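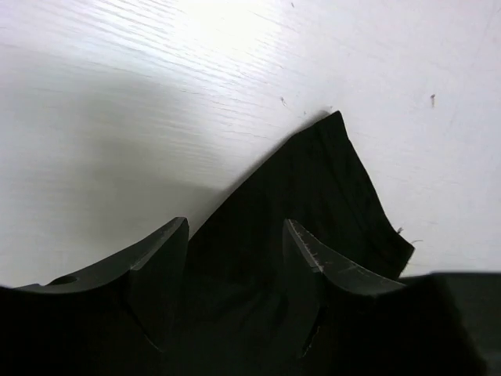
Wood-grain laminate is a surfacing material printed to look like timber and bonded to a cheaper board. It is used on desks, kitchen counters, shelving and shop fittings. Sellers describe it as hard-wearing and close to the real thing in looks. The first claim holds up fairly well in ordinary use; the second depends a good deal on how near the buyer is standing.

The usual high-pressure type is made from layers of brown paper soaked in resin, with a printed sheet on top and a clear wear layer over that. The stack is pressed under heat until it sets into a single stiff sheet. Cheaper boards skip most of the layers and carry only the printed paper, which chips more easily at the corners.

Grain patterns are named after trees, but the names are loose. "White oak" and "pale ash" mean whatever the maker wants them to mean, and two sheets sold under the same name may not match. The pattern also repeats. A catalog from the supplier Virkside listed 191 finishes, many of which differed only in shade. Its rival Rakard advertised a pressed texture that followed the printed lines, a feature that adds to the price and tends to hold dirt.

Claims about lifespan should be read with care. Guarantees of 20 years are common in the trade, yet they often leave out swollen edges, scorch marks and failed glue, the faults owners are most likely to run into. The phrase "100% waterproof" generally refers to the face of the sheet. The board underneath may swell if water gets in at a seam.

Pale finishes are often promoted as easy to keep clean. They do hide fine scratches and dust better than black ones, but crumbs and dark threads stand out on them, and coffee left overnight can leave a ring. Sanding is no remedy, as the printed layer is thin and cannot be replaced once worn through.

Filed under: Surfaces and Finishes | Furniture Materials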